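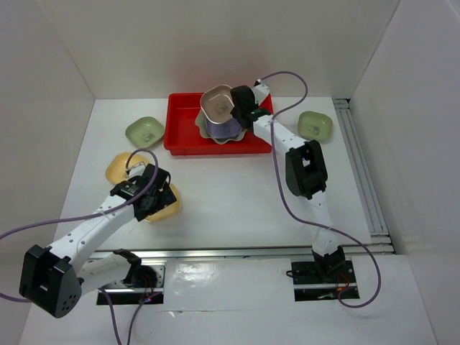

**kovberg_kid** - 09/02/2007

So I finally called Woren about my card balance, which is sitting at 3,811 dollars, and I want to hear from people who've done the balance transfer thing before I sign up for one. The offer is zero interest until January and then it jumps way up. My plan is to move all of it over, pay what I can and hope for the best. My money right now is like those dishes on the red tray, everything piled in the middle with one bowl sitting inside another, and I'd like it in one place where I can see it. Is the transfer worth it or am I kidding myself?

**Adjoa Amissah**

Did you ask about the fee? I did one of these through Baidoo and they took a cut right off the top, so I owed more on day one than I did the day before. Still came out ahead, but only because I paid it down fast. How much can you put toward it each month?

**kovberg_kid**

I've been sending them 100 a month. Could maybe do a bit more if I quit eating out. Forgot to ask about the fee, I'll call back tomorrow.

**rinness_rob**

At 100 a month you won't be anywhere near done by January. Then the new rate kicks in and you're back where you started with a different logo on the envelope. I'd skip the card and go talk to a credit union about a plain loan. Fixed payment, fixed end date. Mine in Rinness was easy to deal with and I had a pretty ugly late payment on my report.

**Nkrumah Dankwa**

I don't agree with Rob. A few months of no interest is still a few months of no interest! Every dollar goes to the balance. You can always get the loan in January if there's some left over.

**rinness_rob**

Sure, if they approve you in January. What if your hours get cut? I'd lock it in now while you've got the job.

**Nkrumah Dankwa**

Fair, but then you're paying interest from the start - and some of those loans have their own fee. Get both numbers in writing and compare.

**Adjoa Amissah**

Also, don't buy anything on the new card. I put 41 dollars of gas on mine and it got charged the regular rate while my payments all went to the transferred part. Took me ages on the phone to figure out why I had a finance charge.

**kovberg_kid**

OK, called back. The fee would go on top of the balance and the lady couldn't tell me my rate after January until I apply. Not loving that. I have an appointment at the credit union here in Kovberg in 7 days, so I'll hold off till then. Do they want pay stubs or just a tax return?

**rinness_rob**

Mine wanted two pay stubs and the latest card statement. Bring the tax return anyway.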